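21. März 2019

Sitzhose, vierter Prototyp

Um kurz nach sieben im Atelier. Nessel für den vierten Prototyp lag noch vom Vorabend auf Rolle, Kettfäden verzogen, deshalb erst gerichtet und dann gebügelt. Grundschnitt unverändert, Größe 42, Taillenlinie wie im dritten Durchgang hinten um sechs Zentimeter angehoben und vorn um vier abgesenkt. Die Differenz reicht im Sitzen für den Rücken aus. Vorn bildet sich weiterhin eine Querfalte, die beim dritten Modell von Hüftknochen zu Hüftknochen lief. Ich hatte sie der Leibhöhe zugeschrieben. Nach dem Auftrennen glaube ich das nicht mehr: Die Leibhöhe stimmt, zu viel Länge sitzt in der Leiste, und zwar auf beiden Seiten verschieden.

Also den Vorderschnitt an der Leistenlinie eingeschnitten, schräg von der Seitennaht zum Schritt, und zwei Zentimeter keilförmig weggelegt. Schrittkurve danach neu gezeichnet. Sie wird flacher, als es die Lehrbücher für stehende Figuren zulassen, aber die Figur steht eben nicht. Fadenlauf im Unterteil neu bestimmt, weil sich das Bein durch den Keil nach innen dreht. Passzeichen in Kniehöhe neu gesetzt und die alten durchgestrichen – beim zweiten Modell hatte ich sie stehen lassen und prompt das linke Bein verdreht eingesetzt.

Zuschnitt gegen neun fertig. Nähte alle mit langem Stich geheftet, Gesäßnaht flach. Taschen weggelassen, nur die Eingriffe auf dem Oberschenkel mit Kreide markiert. Gesäßtaschen sind endgültig gestrichen, jede Lage Stoff dort ist eine Druckstelle. Dasselbe gilt für Nieten und für die Kappnaht, die der Kunde aus optischen Gründen haben wollte.

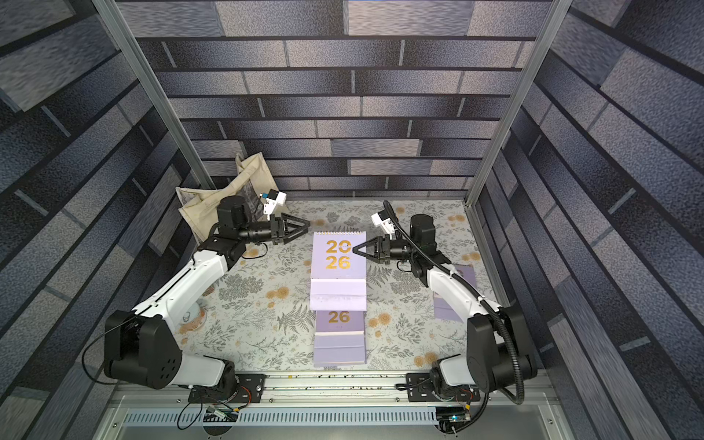

Yolanda Agudelo sagte am Telefon, die Kappnaht könne von ihr aus entfallen, eine sichtbare Doppelsteppung müsse aber bleiben, sonst erkenne im Laden niemand mehr die Linie von Plodamero. Sie trage die Hose zehn Stunden am Tag im Rollstuhl, die Steppung habe sie noch nie gespürt, den Wulst darunter jedes Mal. Außerdem sei der Bund beim dritten Prototyp nach dem Umsetzen jedes Mal hinten umgeklappt, das hätte ich in meinem Protokoll vergessen.

Hatte ich. Nachgetragen. Vermutliche Ursache ist die Einlage, die hinten so steif ist wie vorn. Für den vierten Prototyp den hinteren Bund geteilt: vorn fixierte Einlage bis zur Seitennaht, hinten Gummizug in zwei Kanälen, von Hand auf Zug genäht. Zwei schmale Kanäle halten besser in Form als ein breiter. Länge des Gummis vorläufig auf vier Fünftel der Bundlänge festgelegt.

Stoff

Muster von Ñahui kam mit der Vormittagspost. Qualität Siltitis, Baumwollmischung mit Elasthan im Schuss, Köperbindung, Farbe Anthrazit. Auf dem Beizettel steht als Mindestabnahme 1000 Meter. Für die erste Serie brauchen wir weniger als die Hälfte, Rest müsste eingelagert oder mit einem anderen Modell geteilt werden. Habe bei Bilmont nachgefragt, ob sie für die Jacken mit einsteigen. Antwort offen.

Den Streifen dreimal bei sechzig Grad gewaschen und zwischendurch liegend getrocknet. Schrumpfung in Kettrichtung höher als angegeben, im Schuss vernachlässigbar. Rücksprung nach Dehnung ordentlich, nach einer Stunde unter Gewicht blieb eine leichte Beule, die sich durch Dämpfen wieder legte. Kniebeulen sind bei einer Sitzhose der Normalzustand, insofern ist das ein Kriterium mit Gewicht. Für die Formgebung am Knie trotzdem zwei kleine Abnäher an der Außennaht vorgesehen.

Scheuerprüfung lief laut Ñahui bis zum ersten Fadenbruch, angegeben werden fast 4000 Touren. Für eine Oberbekleidung dieser Art ist das schwach. Die kritische Stelle ist die Innenseite des Oberschenkels und die Außenseite auf Höhe des Rads. Habe nach einer Variante mit höherem Garngewicht gefragt und nach dem vollständigen Prüfprotokoll, im Beizettel fehlt die Angabe der Belastung. Ohne die ist die Zahl nichts wert.
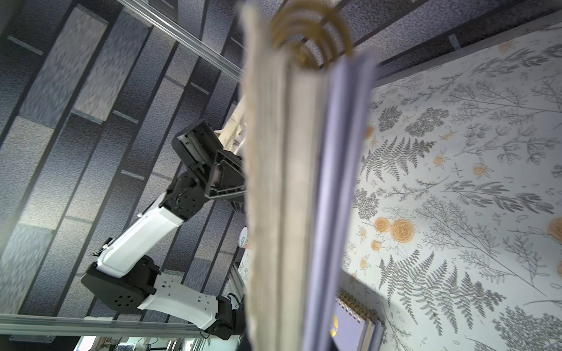

Notizbuch, Spirale goldfarben.

Anprobe

Yolanda kam um eins. Anprobe im Sitzen, danach mit Umsetzen auf den Hocker und zurück, danach noch einmal im Sitzen, wie vereinbart ohne Zurechtzupfen. Ergebnis der Reihe nach:

Querfalte vorn links verschwunden, rechts noch als kurzer Zug vorhanden. Sie sitzt mit leichter Beckendrehung, der Keil muss rechts größer ausfallen. Für die Serie ist das unbrauchbar, für den Maßabgleich notiert. Im Standardschnitt bleibt der Keil symmetrisch.

Bund hinten bleibt nach dem Umsetzen liegen. Er steht beim Vorbeugen einen Fingerbreit ab, das stört sie nicht. Gummizug nach ihrer Aussage eine Spur zu fest, also Länge etwas zugeben.

Saumlänge gemessen mit den Füßen auf der Stütze: Seitenlänge 119 Zentimeter, innere Beinlänge 83. Der Saum verläuft dabei hinten tiefer als vorn, damit er im Sitzen parallel zum Boden liegt. Im Liegen auf dem Tisch sieht das Hosenbein dadurch falsch aus. Das muss in die technische Zeichnung, sonst begradigt es der Zuschnitt beim Lieferanten stillschweigend, das ist beim zweiten Modell so passiert.

Reißverschluss: verlängert bis knapp vor den Schrittpunkt, mit Ringschieber. Öffnen einhändig in Ordnung. Beim Schließen hakt der Schieber am Untertritt. Untertritt kürzen oder die Kante abrunden, ich tendiere zum Abrunden.

Oberschenkeltaschen liegen zu weit außen, beim Antreiben streift der Daumen am Eingriff. Drei Zentimeter nach innen, Eingriff schräger. Das Telefon darf nicht herausrutschen, also Beutel unten verbreitern und den Eingriff mit einer kurzen Blende überdecken. Ob die Blende mit der Doppelsteppung zusammen noch ruhig wirkt, muss am Originalstoff entschieden werden.
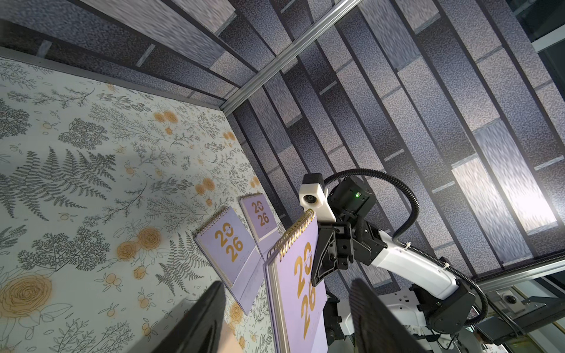 Gradierung

Nachmittags mit Valquíria Holanda die Größensprünge durchgegangen. Ihr Vorschlag: Umfänge wie im Standard gradieren, die Differenz zwischen vorderer und hinterer Leibhöhe aber über alle Größen konstant halten. Ich war dagegen. Bei größeren Gesäßumfängen wächst der Bedarf hinten stärker als proportional, bei kleinen Größen würde der Bund bis unter die Rippen reichen. Wir haben beide Varianten für die kleinste und die größte Größe gezeichnet und übereinandergelegt. In der Mitte des Größensatzes ist der Unterschied kaum zu sehen, an den Rändern deutlich.

Beschluss: Sprung der hinteren Leibhöhe leicht ansteigend, vorn konstant. Der Leistenkeil wächst mit, allerdings nur in jeder zweiten Größe, sonst wird die Schrittkurve in den großen Größen zu flach und zieht am Innenbein. Valquíria überträgt das ins System. Ich traue der automatischen Verrundung an der Kurve nicht und will die Ausdrucke der Randgrößen auf Papier sehen, bevor etwas rausgeht.

Offen blieb die Frage der Bezeichnung. Plodamero möchte die Hose im Katalog unter den normalen Hosen führen, mit dem Zusatz »Sitzschnitt« hinter der Größe. Valquíria hält das für missverständlich, weil auch Reithosen und Arbeitshosen so beschrieben werden.
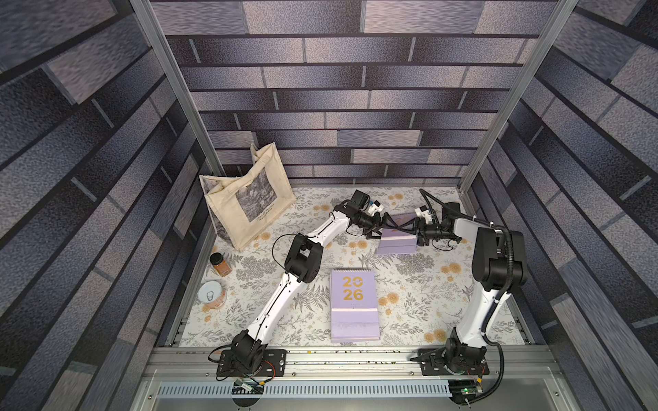
Ich würde den Zusatz behalten und die Maßtabelle anders aufbauen, mit der Sitzhöhe vorn und hinten als eigenen Spalten und einer Skizze der Messpunkte. Wer im Sitzen misst, bekommt am Hüftumfang andere Werte als im Stehen, teils mehr als eine Konfektionsgröße. Bestellt jemand nach der Stehtabelle, passt die Hose am Bund und sonst nirgends. Das verursacht Retouren, und die werden dann wieder dem Schnitt angelastet.

Um fünf noch der Rückruf von Bilmont. Interesse am Stoff grundsätzlich vorhanden, allerdings in Marine und erst ab Juli. Zwei Farben aus einer Abnahmemenge wird Ñahui vermutlich nicht mitmachen, höchstens mit Aufschlag für die zweite Partie. Anfrage trotzdem abgeschickt, zusammen mit der Frage nach der schwereren Variante.

Für morgen: Keil im Serienschnitt festschreiben, Taschen versetzen, Untertritt ändern, Gummi neu zuschneiden. Fünften Prototyp gleich in Siltitis, Nessel bringt beim Bund keine Erkenntnis mehr, er gibt nirgends nach. Schrumpfzugabe in Kettrichtung vorher einrechnen. Der Musterabschnitt reicht bei sparsamer Auflage für ein Paar, die Belege schneide ich aus dem Futterrest. Nadel wechseln, Jersey-Spitze probieren, der Köper hat beim Probestich an zwei Stellen ausgelassen. Nähprotokoll Seite drei ist noch nicht abgetippt.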